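moving the allotment society newsletter off paper, a thread. 36 years of Novham Plotholders going through letterboxes and now it's me and a laptop

1/ print costs went up again. Drasel want 177 quid a run – for four pages and a map

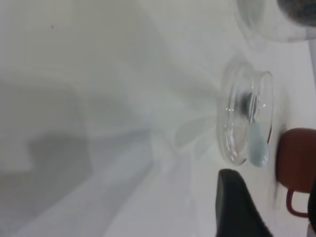 2/ so email it is. asked at the gate who'd miss the paper one, five hands up. fine, five copies at the libary then

3/ biggest moan so far is the seed swap page. people cut it out and pin it in the shed. can't pin an email

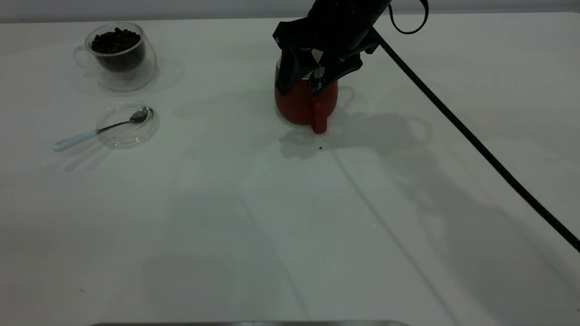 Last edited 12/11/2023

4/ ok the seed swap page stays on paper. you win. rest goes online from December

5/ still need: frost dates, the Casado Lane water rota, somebody's leek soup recipe that isn't mine agian

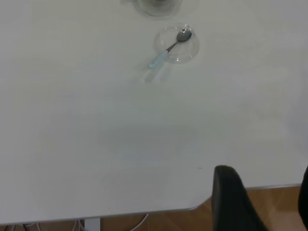
white tabletop, and a spoon in a little glass bowl

6/ send bits by the end of the month pls – short ones get in first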